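Lundmont Maple Play Board

I sell a lot of little things in this shop, but the Lundmont board is the one I end up talking about the most! It's a plain, flat piece of maple, pale and blond, and I love that every one comes with its own grain (mine has a swirly stretch and a tiny dark knot, and I picked it out for exactly that).
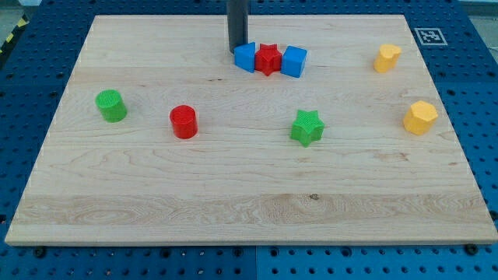

Maple board with shape blocks: prism, star, cube and heart.

The blocks are sold separately, so pick your own colors. I keep red, blue, green and yellow on mine, and they really pop against the light wood. My friend Prapai uses hers as a snack tray half the time, and I can't say I blame her.

Wipe it with a damp cloth and let it dry flat, please don't soak it! Orders of up to 2 boards go out in one box. Questions about grain? Write to me and I'll go look through the stack for you.

Manee Boonchu, Phromma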